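3.2 Was im Schrank liegt und was davon geschluckt wird

Ich gebe zu, dass ich mir diesen Teil der Befragung viel einfacher vorgestellt hatte. Die Idee war ja schnell erzählt: Wir gehen in die Haushalte, lassen uns die Hausapotheke zeigen und reden darüber, was davon wann und warum genommen wird. Fertig. Dann saß ich in Jitdale in der ersten Küche, und die Frau, die mir gegenübersaß, fragte erst einmal zurück, welche Hausapotheke ich denn meine – die im Bad, die in der Handtasche oder die Schublade mit den Sachen ihrer Mutter!

Seitdem schreibe ich nur noch von »Vorratsorten« (ein scheußliches Wort, ich weiß, aber Thomas Fiore und ich haben kein besseres gefunden). In unserer Stichprobe von 906 Haushalten hatten über 700 mehr als einen solchen Ort. Das deckt sich schlecht mit dem Fragebogen, den wir aus der Vorstudie in Mirkow übernommen hatten, denn der kennt genau ein Feld dafür. Wir haben das Feld im Mai erweitert und die früheren Interviews, soweit es ging, telefonisch nachgefasst. Wer die Tabellen im Anhang liest, sollte das im Kopf behalten: Die Angaben aus den ersten Wochen sind dünner.

Besonders gern erzählten die Leute von der Verpackung. Ich hatte nach Wirkstoffen gefragt und bekam Farben zur Antwort, »die Grünen für den Magen« oder »die mit der großen Zahl«. Anfangs habe ich das als Ausweichen notiert und mich ein bisschen geärgert. Inzwischen halte ich es für den ergiebigsten Teil des Materials, weil die Beschreibungen innerhalb einer Familie erstaunlich stabil sind, auch über die Generationen hinweg. Der Name des Mittels wechselt, die Farbe bleibt. Eine kleine Schachtel mit kräftig grünem Deckel und dicken weißen Ziffern (Abbildung 4) prägt sich eben leichter ein als ein Wirkstoff mit sechs Silben.

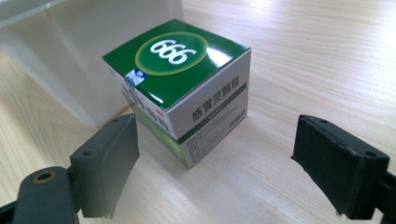
Abbildung 4. Arzneischachtel mit Zahl im ovalen Emblem. Je nach Leserichtung 999 oder 666.

Ese Danladi hält mir an dieser Stelle entgegen, die Farbe sei gar kein Gedächtnisanker, sie sei eine Abkürzung im Gespräch: Wer »die Grünen« sage, wisse den Namen oft sehr wohl und gehe nur davon aus, dass alle am Tisch dieselbe Schublade vor Augen haben. Man müsse die Leute einmal bitten, das Mittel einer fremden Person am Telefon zu beschreiben, dann kämen die Namen schon.

Das hat gesessen, und ich habe es in Jomgate gleich ausprobiert. Das Ergebnis ist gemischt. Bei Mitteln, die täglich genommen werden, hat Danladi recht, da kam der Name meist prompt und oft gleich mit der Dosierung dazu. Bei allem, was nur gelegentlich gebraucht wird, also bei Erkältung, Sodbrennen oder Kopfweh, blieben viele auch am Telefon bei Farbe und Form, und zwar recht hartnäckig. Eine Befragte wollte mir lieber die Schachtel vorbeibringen, als den Namen abzulesen (ich habe dankend abgelehnt, sie wohnt am anderen Ende der Stadt).

Ich unterscheide deshalb in der Auswertung zwischen Dauermitteln und Gelegenheitsmitteln und kodiere die Farbangaben nur bei den zweiten als eigenständige Bezeichnung. Fiore hätte sie lieber überall kodiert. Wir haben beide Varianten gerechnet, die Unterschiede zwischen den Orten verschieben sich dadurch kaum. Schwieriger wird es bei Mitteln, die in der Familie weitergereicht werden, denn da ist dasselbe Präparat für die Großmutter ein Dauermittel und für den Enkel eines für den Notfall. Solche Fälle stehen in der Tabelle doppelt, einmal unter jeder Person, und sind dort mit einem Sternchen versehen.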